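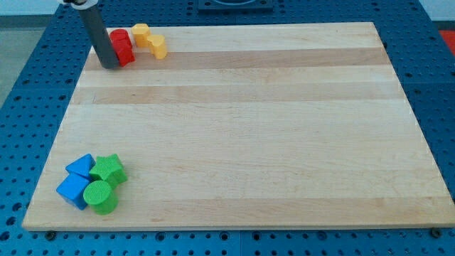
The robotics club is back, and I've missed it more than I expected! We're calling this fall's project Barnura (the students voted, I had no say) and the whole idea is color sorting: shape blocks on a maple board, one arm, and as little help from us as possible. The rule we settled on is warm colors at the far end, cool colors up front — so the reds and yellows go up by the arm, and the blue and green ones, star included, have the near corner. It sounds easy until you try writing the code for it. We spent most of August arguing over what the arm should do when two blocks touch, and I'm still not sure we picked the right answer.

Next up is the Skavgate meet, where each team gets 40 minutes and 4 tries. Entry is $200 for the club, and we're paying it out of the bake sale money, so thank you to everyone who bought brownies! If your kid wants to join, send the permission slip in by 18/09/2020. No coding experience needed — I didn't have any either.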